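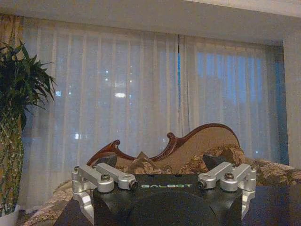 My mother-in-law would sooner give up her car than her carved sofa, a reader in Tredville wrote to us last spring, and could you please tell me how one gets the dust out of all those curls? We have been turning that letter over ever since, partly for the question and partly for the affection in it, and it seemed a good way to begin a new year.

The Sofa That Stays Put
January 1, 2024
By the Home and Hearth Desk

There is a kind of sofa that a family organizes itself around. It has a carved wooden back, usually in a glossy reddish brown, with a line that sweeps up, sinks, curls into a scroll and climbs again to a crest, and inside all that woodwork there is a calm stretch of plain fabric to lean on. It was never a light thing to move. It was never the cheapest thing in the store, either, and so it stayed through two or three coats of paint and a good many lamps.

I grew up with one. Ours sat under the front window, and I knew its scrolls with my fingers long before I could have told you what a scroll was (I used to trace them during long phone calls that weren't mine). When my parents finally sold the house, the sofa was the only piece the three of us argued over, and I lost.

So, to the dust. The people at Eshun, an upholstery and repair shop in Tredville, see a lot of these pieces, and their advice is pleasantly dull. Use a soft, dry paintbrush, the kind you would use on window trim, and work from the crest down so that whatever falls ends up on the seat, where the vacuum can get it. Go over the flat parts with a barely damp cotton cloth and dry them right away. Leave the spray polish in the cupboard. It settles in the hollows and goes gummy, and then you are at it with a toothpick on a perfectly nice afternoon.

Light beige fabric is another matter, and I know plenty of people who fell for it and then lived in fear of grape juice. Vacuum it with the brush attachment every couple of weeks. Blot spills, don't rub them, and try any cleaner on the underside first. If the cloth is past saving, Eshun quoted us $522 to cover the back and seat of a three-seater in a plain weave, fabric extra – more than I had hoped, I'll admit, but a good deal less than a new sofa of the same weight.

The other question we get is what on earth to put next to it. A carved back has plenty to say already, so keep its neighbors simple. We have been fond of the Tada side table, a small square thing with straight legs and no ornament at all, and of a flat-woven rug from Kundska in oatmeal. Leave 15 inches between the seat and the coffee table if you can spare them – your knees will thank you, and so will your tallest uncle.

In March we'll be visiting a workshop where old frames are reglued and recarved, and I plan to bring a great many questions and possibly a chair.

Comments (3)

The paintbrush works! I use an old makeup brush for the little round knobs and do it while the news is on.

We had ours redone in dark green and I missed the beige within a week. Should have listened to my sister.

Does anyone know if direct sun fades the finish? Mine is by a south window and one arm looks paler than the other.

Related
Small Tables for Crowded Rooms
How to Measure for New Upholstery
101 Uses for a Good Cotton Cloth
Rugs That Forgive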